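Sidekicks: why I still love the second-best friend on telly
Talk notes, Penville, 9/30/22

Say hello. Thank Mariann for having me back. Ask who had a favourite show they watched until the tape wore out, and wait for the shouting!

Start with Tindevska. I was nine, I'd seen all 30 episodes, and I didn't care one bit about the hero. I was there for Oláh, the neighbour who came in through the window and ate everyone's toast. I did the voice at school for 2 whole terms. (Do the voice. Short version.)

Then the clip. Let it run – people laugh at the toast before he's even picked it up.

Sándor Boros wrote most of those scenes, and he gave Oláh the last line nearly every time. Read out the toast speech from episode 3. Slowly, Zsófia says I gabble it.

Move on to what happened when Oláh got his own series. I was so excited, and I still watched every one, but he had to be sensible and pay bills and it wasn't the same.

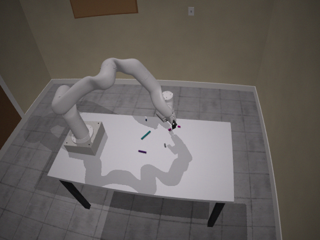
Finish on where the sidekick stands. Oláh is hardly ever in the middle of the room, he's at the side with the whole kitchen in front of him, a bit like that white arm set up at the left end of its long table. All that space to reach into! Then take questions, Knut has the roving mic.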